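보낸 사람: Toon Smits
받는 사람: 공유주방 살림 메일링 리스트
날짜: 2022년 6월 26일
제목: Re: 싱크대 옆 조리대 정리안

Ourania Giannakopoulos 님이 쓰신 글:
> 여러분 안녕하세요. 지난번에 조리대가 좁다는 얘기가 또 나와서 정리안을 적어 봅니다.
>
> 첫째, 설거지한 그릇은 정수기 쪽에 세워서 물을 뺀다. 건조대를 따로 안 사도 되고, 기대 놓으면 자리도 덜 차지합니다.
> 둘째, 이온수기와 필터는 지금 자리에 그대로 둔다. 어차피 벽 쪽이라 아무도 안 쓰는 자리예요.
> 셋째, 전기 주전자도 왼쪽 끝에 그대로 둔다.
> 넷째, 8월에 Predholm 수납 선반을 하나 들인다. 2단짜리고, 제가 본 건 폭이 잘 맞을 것 같았어요. Hollow 블로그에 올라온 후기도 좋았고요.
>
> 이 정도면 돈도 거의 안 들고 다들 만족하실 것 같은데, 반대 의견 없으시면 다음 주부터 이렇게 하겠습니다.
>
> Ourania

Ourania 님, 수고해 주신 건 압니다만 반대 의견 있습니다. 하나씩 적겠습니다.

첫째 안부터요. 그릇을 세워서 물을 뺀다는 게 말은 그럴듯한데 받쳐 주는 게 없습니다. 건조대에는 칸이 있고 물받이가 있지요. 정수기 밑동에는 둘 다 없습니다. 플라스틱 그릇은 가벼워서 옆에서 뭘 하나 집기만 해도 미끄러지고, 흘러내린 물은 타일 줄눈으로 들어갑니다. 작년에 줄눈 닦느라 제가 오후 한나절을 쓴 건 기억들 하실 겁니다. 게다가 그 뒤로 전원선이 내려와 있습니다. 물 빼는 자리를 굳이 전기 제품 발치에 잡아야 하는 이유를 저는 모르겠습니다.
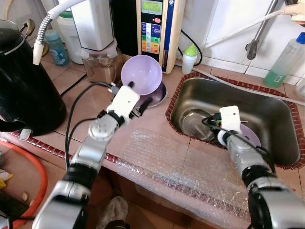
그리고 "아무도 안 쓰는 자리"라는 말씀도 좀 의심스럽습니다. 저는 매일 아침 거기서 채소를 다듬었습니다. 이온수기가 들어온 다음부터 못 하게 됐을 뿐이지요. 물건이 놓여 있으니 안 쓰는 것이고, 안 쓰니까 물건을 둬도 된다고 하시면 그 논리로는 조리대가 영영 안 비워집니다.

이온수기 얘기가 나왔으니 한 가지 더 하겠습니다. 이게 꼭 있어야 하나요? 필터도 있고 이온수기도 있고 수도꼭지도 있는데, 제가 보기에 밥 짓고 국 끓이는 물은 다들 그냥 수도에서 받습니다. 저는 버튼 눌러 가며 색깔별로 물을 골라 마셔 봤지만 차이를 전혀 못 느꼈습니다. 잘 쓰시는 분이 계시면 말씀해 주세요. 그러면 저도 입을 다물겠습니다. 몸에 좋다더라 하는 얘기 말고, 일주일에 몇 번이나 쓰시는지를 알려 주시면 됩니다.

필터 앞에 있는 투명한 통도 그렇습니다. 갈색 알갱이가 든 그 통 말입니다. 저는 지난 몇 달 동안 그게 설탕인지 다른 무엇인지도 모르고 지냈고, 물어봐도 대답이 사람마다 달랐습니다. 주인이 계시면 이름표를 붙여 주시고, 아니면 제가 찬장 아래 칸으로 옮기겠습니다. 그 왼쪽에 있는 흰 통과 하늘색 작은 병도 마찬가지입니다.

주전자는 왼쪽 끝에 두는 데 찬성합니다. 다만 손잡이가 통로 쪽으로 나오게 두지는 말았으면 합니다. 끓는 물이 든 채로 소매에 걸리면 큰일입니다.

선반은 가장 믿기 어렵습니다. "폭이 잘 맞을 것 같았다"는 게 재 보셨다는 뜻인가요? 전에 Spanos에서 산 양념 선반도 맞을 것 같다고 해서 샀는데 문이 안 열려서 지금 복도에 신발장으로 나가 있습니다. Hollow 후기도 읽어 봤습니다. 칭찬은 많은데 물기 있는 데서 몇 달 써 본 얘기는 한 줄도 없더군요. 싱크대 자체가 작은 주방인데 그 옆에 2단을 세우면 큰 냄비 씻을 때 팔꿈치가 어디로 가야 하는지도 생각해 보셔야 합니다. 선반이 생기면 또 그 위에 물건이 쌓일 거라는 걱정도 있고요.

불평만 한다고 하실까 봐 제 안을 적습니다.

1. 접는 건조대를 싱크대 위에 걸쳐 쓴다. Nidunum에서 나온 게 제 누나 집에 있는데 19개월째 멀쩡합니다. 제가 빌려 올 테니 써 보고 정합시다.
2. 씻은 그릇은 그날 안에 찬장에 넣는다. 보라색 그릇이든 접시든 예외 없이요.
3. 이온수기는 한 달만 창고에 넣어 본다. 찾는 분이 나오면 그날로 도로 꺼내 놓겠습니다.
4. 선반은 치수를 잰 다음에 다시 얘기한다. 줄자는 현관 서랍에 있습니다.

201호 분들은 지난번 메일에도 답이 없으셨는데, 이번에는 찬성이든 반대든 한 줄이라도 부탁드립니다. 답이 없는 걸 찬성으로 치는 방식에도 저는 동의한 적이 없습니다.

Toon

추신. 수세미 바꾸는 당번표가 냉장고에서 떨어진 것 같습니다. 보신 분은 다시 붙여 주세요.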